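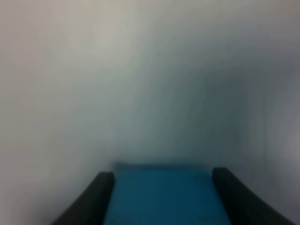
Do you need to descale a kettle every month? Depends on your water, and the people telling you "every month" usually sell descaler.

Faith Ondieki · 2 min read

I got a leaflet with my new Gurnlow kettle. It says to use Gurnlow sachets every 8 boils in hard water areas. Every 8 boils! I do that before Sunday lunch. OK, not quite, but I drink a lot of tea.

So I asked the water company for my hardness number. 81 parts per million, which on their own chart is the low end of moderate. The leaflet has no chart. It has a map with my whole county colored red.

Next, the sachets. Main ingredient: citric acid. Second ingredient: a lemon scent. I can buy a bag of plain citric acid at the grocery store that will last me until November for the price of two sachets.

Someone replied that the Sesura filter jug "solves scale for good." Does it? The cartridge is rated for 40 gallons, then you buy another one. That sounds like a subscription to me.

Also seen this week: a magnet you clip on the pipe, from Plokia. I looked for a test with a plain untreated kettle next to it. Couldn't find one. If you have one, send it - I'll read it.

What I do: look inside. If there's a white crust on the bottom, a spoonful of citric acid, fill halfway, boil, leave it 45 minutes, rinse twice. If there's no crust I leave it alone.

And no, a bit of scale in your cup isn't poisoning you. It's mostly calcium. It does look nasty in black tea, I'll give them that.

12 comments · 31 shares
Contact | © Faith Ondieki | Back to top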